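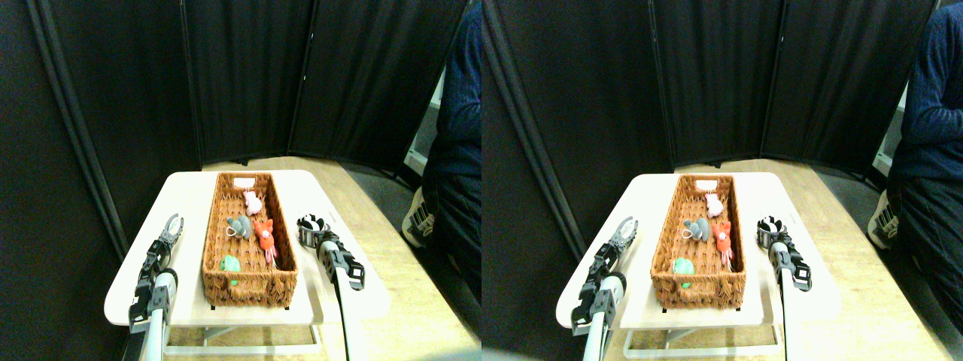 Okay, thread time. I've spent the past few weeks rewriting the grasp planner for our two-arm setup and I want to write down what changed while I still remember it. Mostly stereo, some scheduling, one very dumb bug. 1/

The task sounds like nothing: soft toys in a long wicker basket, take them out one by one, put them on the table. Two arms, one on each side. Stereo pair looking down the length of the basket. Toys are the best test objects I know. They squash, they lean on each other, and no two grasps come out the same! 2/

First thing to go was the old depth step. We were running block matching on the full image pair and then segmenting the point cloud. Wicker is a repeating pattern, so the matcher would happily lock on one weave over and put a chunk of basket wall a few centimeters behind where it really is. 3/

New order: segment first in the left view, find the same object in the right view, and only then do the fine matching inside the mask. The weave hardly matters anymore because we never ask for its depth. The basket gets fitted as a plain open box from its rim. Four corners, done. 4/

I love how much this simplified. The perception node went from a tangle of filters to 754 lines I can read in one sitting. It's called Tonby, after absolutely nothing. 5/

Second thing: who grabs what. The old planner (Stesetti, still in the repo, please don't look) gave each arm half the basket. Fine until a toy lies across the middle, and then both arms plan for it, both wait for the other, and you get to watch two very polite robots do nothing. 6/

Now every toy gets a cost for each arm: reach, wrist angle, how close the fingers pass to the basket wall, and whether the other arm is already in there. Lowest total wins and takes a lock on that region. The lock expires on its own if the arm hasn't moved in 300 ms. 7/

The wall term is my favorite. A toy tucked up against the side is hard for a two-finger gripper coming straight down, as one finger wants to be exactly where the wicker is. So we sample grasps with the fingers turned parallel to the wall and score those too. Green plush against the left wall? Used to be skipped forever. Now it usually goes second or third. 8/

Sunil Nanayakkara suggested the next bit and I grumbled for a whole afternoon before trying it: don't replan from scratch after each pick. Soft toys shift when you pull one out, sure, but mostly the neighbors. So we keep the old grasps, recheck only those near the hole, and throw out what fails. Replanning dropped from 200 ms to 37. He was right and I've told him so twice. 9/

Loops and trailing bits! A gray toy with a thin white loop on it, an orange-red one with pale pink strands. The segmenter used to cut those off as separate tiny objects, and then the planner would try to pick up a loop. Very ambitious of it. 10/

Fix: anything thin that touches a bigger mask gets merged into it, but flagged as "soft edge." Soft edges count for collision with the other arm and don't count as places to grasp. One flag, maybe a dozen lines. I should have done this in July. 11/

Right, the dumb bug. For two days the right arm stopped short of every toy by the same small amount. I recalibrated the cameras. I recalibrated the arm. I blamed the kinematics library. It was an old config file with the fingertip offset from the previous gripper, loaded after the new one. 12/

So now our launcher (Idel) prints every config value that gets overwritten at startup, with the file it came from. If you run more than one arm, do this today. It costs nothing and the output is fascinating in a horrible way. 13/

What still doesn't work well: toys stacked on toys. From our viewing angle the far end of the basket gets hidden as soon as something tall is in front of it, and the planner treats hidden space as empty. I'm trying an "unknown" label for those cells with a small penalty. Early runs look careful to the point of shy. 14/

Also on the list: using the free arm to nudge things apart before the other one grasps. The motion is easy. Deciding when a nudge is worth the time is a lovely little problem and I keep thinking about it in the shower. 15/

Someone asked about simulation. We do test the lock logic there, with plain boxes for toys. Grasp scoring we only trust on the real table. If you have a plush model that behaves, please send it my way! 16/

The merge and replan code goes up in the Cárdenas branch on 20th November, with the config printer as its own little package. Questions welcome, especially from anyone doing stereo on baskets, nets, or anything else with a weave. 17/17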